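Flelcombe Project, gripper trials
Minutes of the meeting held 16 Feb 2018

Present: Si-woo Hyun (chair), Gwenaël Lefèvre, Eun-ji Song, Jin-sol Bae (minutes)
Apologies: Mehwish Marwat

1. Minutes of the last meeting
Agreed, with one fix: the spare controller is on loan to Canix until October, not given to them. Jin-sol to correct the shared copy.

2. Finger comparison
Gwenaël reported on the two finger sets, the Chae paddles and the straight Cinevwood ones. Each set got 600 pick attempts with the same object box. The paddles dropped 18, and Gwenaël is delighted with that! The straight fingers are still better on coins and cards, and he would like to keep both sets going. Eun-ji asked if the paddles were run at the lower grip force for the whole trial. They were, apart from the first morning, which is marked in the log.
Si-woo said this was the most fun report we have had in months and wants the soft objects tried next (sponges, socks, the bag of rice).

3. Wrist camera
Long and lively item. Eun-ji has gone through the wrist views from the house floor and loves how much of the ground we get with the fingers open. Both black fingertips stay in view with a wide gap between them, so we can line up on a target and check the opening at the same time. The marble is a good hard test too: pale stone, gray veining, thin joints running every which way, and a fine crack that the edge finder may well want to treat as an object. Dark furniture legs with gray foot caps should be much easier for it.

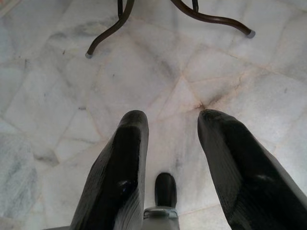
4. Controller
Jin-sol has both controllers running from the same script now. The new one feels lovely on slow moves, and the stop button response is quicker. Fast moves still overshoot at the elbow joint. Gwenaël thinks this is a gain setting and offered to sit down with Jin-sol on it. Log numbering carries on from 2409 so the old and new runs don't get mixed up.

5. Money
885 left in the parts budget. Agreed to buy a second pair of paddle fingers and one wrist cable. The tool changer waits.

Actions
Gwenaël: soft object runs, both finger sets
Eun-ji: run the edge finder on the marble views, with and without the fingers masked
Jin-sol: elbow gain, correct last minutes
Si-woo: order parts, send Mehwish the pick results

Next meeting: same room, date to follow once Mehwish is back.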